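Plornina Pottery Studios
Frequently Asked Questions for Members and Visitors

Membership

Who may apply for membership?
Membership is open to any adult who has finished the introductory course or who can show equal experience at another studio. Applicants without a course certificate are asked to bring two finished pieces to a short interview. The studios currently have 113 members, and a waiting list opens when all shelf space has been assigned.

What does the monthly fee cover?
The fee covers use of the wheels, hand tools, slab roller and studio glazes during open hours. It also covers one personal shelf in the Maruyama Room. Clay and firing are charged separately.

May I pause my membership?
Members may pause for up to four months in any year. Shelves must be cleared before the pause begins. Please send a written request to the membership office, addressed to Hüsnü Uysal.

Clay and Glazes

May I bring my own clay?
Outside clay is accepted only after a test tile has been fired. Please hand in the tile with the name of the clay, the supplier and the stated firing range. Clay from an unknown source, including clay dug by the member, will be fired in a saucer at the member's expense.

Which glazes are safe for food?
Glazes approved for use on tableware have a green dot on the bucket lid. All other glazes are for decorative work. Mixing or layering two approved glazes does not guarantee a food-safe result, and members who plan to sell tableware should arrange their own laboratory testing.

How much space should I leave unglazed at the base?
Please leave a clear band at the foot of every piece. Glazes known to run are listed on the wall chart in the glaze room, and pieces using them must be placed on a cookie made from scrap clay. The cost of repairing a damaged kiln shelf is charged to the member whose piece caused it.

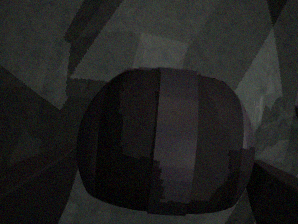

How long does it take for a piece to be fired?
Most pieces are returned within two weeks of being placed on the intake shelf. A bisque firing is scheduled when the kiln is full, so times may be longer in summer. Large work is fired by arrangement with the kiln manager, Mayu Ebihara.

What happens if my work breaks in the kiln?
The studios take reasonable care in loading and unloading but cannot accept liability for loss. Firing fees are refunded only when the fault lies with the equipment or with studio staff.

How long is finished work kept?
Finished work is held on the collection shelves for five weeks. After that time it may be sold at the June sale or recycled.

Visiting and Classes

Where are classes held?
Beginner classes meet at the main building in Givham. Glaze chemistry and mold making are taught at the Namico annex, which has step-free access from the parking lot. The annex closes at 9 p.m., and all cleaning must be finished by then.

May children attend?
Children aged five and over may attend family sessions with an adult. They may not enter the kiln room or the glaze room at any time.

What should I wear?
Closed shoes are required in all work areas. Long hair must be tied back at the wheel. Aprons are provided, but towels are not.

How do I cancel a class booking?
Cancellations made at least four days before the first session receive a full refund. Later cancellations may be exchanged for a place in another course of the same price, subject to space. Requests should be made by email or at the front desk.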